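Toller Kitchenette Notes
README, revised in May

Maintained by Mieczysław Olszewski. Corrections to the item list go to Witold Baran.

These notes belong to the Toller set, which covers the small kitchen on the Skikdale floor and the things people use in it: dishes, jars, packaging, the sink, the cabinets and the waste bins. The kitchen has white cabinets above and below a white countertop, with the coffee machine on the left end and the sink in the middle.

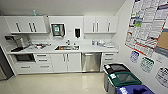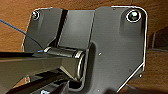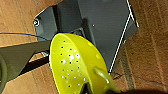 Where does the colander go after it is washed?

It goes in the lower of the two small drawers, with the handle toward the front. If that drawer is full, put it upside down on the drying cloth and leave it for the evening round.

What is in the set

The set has 22 written tasks and 70 item names. Each task is one short job which a person in the office would do on a normal day, for example "put the jars back against the wall" or "take the dishes out of the sink". We wrote the tasks first on paper, during lunch on a Tuesday, and after that we removed the ones that needed a key or a ladder.

Folders

tasks: one text file for each task, in plain English
items: the list of names, with the place where each item is kept
layout: two drawings of the kitchen, one for the upper cabinets and one for everything below
notes: remarks from people who use the kitchen, copied without changes

Names of items

We tried to use one name for one thing. "Colander" is always the plastic one with small round holes, also when the original note said "strainer" or "sieve". "Tray" was more difficult, as there is a black one (or a mat, we let both words stay) by the coffee machine and a white one near the right end of the counter. In the list they are tray_black and tray_white. Please do not write only "tray" in a new task.

"Cabinet" is used for everything with a door and "drawer" for everything that pulls out. The wide drawers at the bottom are called lower_wide_left and lower_wide_right.

Sorting of waste

The three bins stand to the right, by the poster board. The tasks give the type of waste and do not give the number of the bin, so that they remain correct if the bins change places. Coffee grounds are in the list as food waste. Cartons must be flattened before they go to the bin.

Known problems

Task 20 asks for the "small bottle" and does not say which one. It will be divided into 2 tasks.
The Usman drawing shows the paper towels too far to the left. The Vaslow drawing has them in the correct position, between the upper cabinets.
Some notes use "oven" and some use "microwave" for the same built-in appliance. I have not yet decided which word to keep.

Adding a new task

Copy any file from the tasks folder and change the text. Keep it under three sentences. Write where the item is at the start and where it should be at the end. Before you send it to Witold, please read it to a colleague who does not know the kitchen well, and ask them to point to the place.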